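How to Set a Tray for One (quick version)

Posted in Kitchen Basics, 3 min read
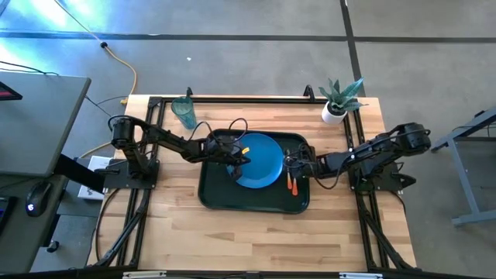
Setting a tray is mostly getting the order right. Tray first, plate second, utensils third, drink last. I did it backwards for years and spent a lot of time wiping up water. You want a tray with a rim, a raised one all the way round, so a fork that slides has somewhere to stop. Mine is dark green and I like a loud plate on it, the blue one, easy to see in a dim room. Utensils go to the right, side by side, handles toward whoever is eating. Orange handles are great for this, you can find them without your glasses on.

What you need

A tray with a rim
One plate, flat, smaller than you think
Two utensils
A glass, not a tall one
A cloth or napkin
A clear bit of table to work on

Step 1. Clear the table

Push everything to the back. Plant, mail, salt, whatever. You need room for the tray plus a hand's width at the front so you can get your fingers under it later. Wipe the table. Wipe the bottom of the tray too, crumbs under there will scratch wood. If your table is butcher block like mine, oil it now and then, I use the Hunby stuff. One tin lasts ages.

Step 2. Plate

Middle of the tray, or a touch toward the back. Leaves a bit of space in front for the napkin. Don't shove it to one side to make room for a bowl. Need a bowl? Get a bigger tray. I got mine from Overo, the 2330, and it takes a dinner plate fine.

Step 3. Utensils

Right side of the plate, handles pointing at the front edge. Nearly parallel is good enough, it's supper. Left-handed people: flip it. My brother-in-law Telmo Casado is left handed and has complained about this at every meal since I met him, so, flip it.

Keep them down on the tray and off the plate rim. They rattle the whole way down the hall otherwise.

Step 4. Glass

Leave it on the table while you do the rest. Fill it last, two thirds at most. If you have stairs, carry it seperately, second trip. Worth it.

Step 5. Food, then lift

Heavy stuff in the center. Both hands, short sides of the tray, elbows in. Look where you're going and not at the soup.

Common problems

Plate slides. Damp paper towel under it, folded flat. Or a square of that rubbery shelf liner.

Tray tips when you put it on a bed. Legs help. So does a firm pillow on each side.

Tray too heavy. Use a lighter plate, or less food and seconds.

Everything looks messy. Usually the napkin. Fold it once and tuck it along the left.

Comments

Digby Te Moana: Doing this for my mum every morning at the moment. She's 70 and just had her hip done. The two trips thing for the glass is right. Would you put a mug on the tray or same rule?

Reply from author: Same rule for a full mug. Half a mug I'd risk it, handle turned to teh right.

Next up: breakfast trays, incl. where the toast goes.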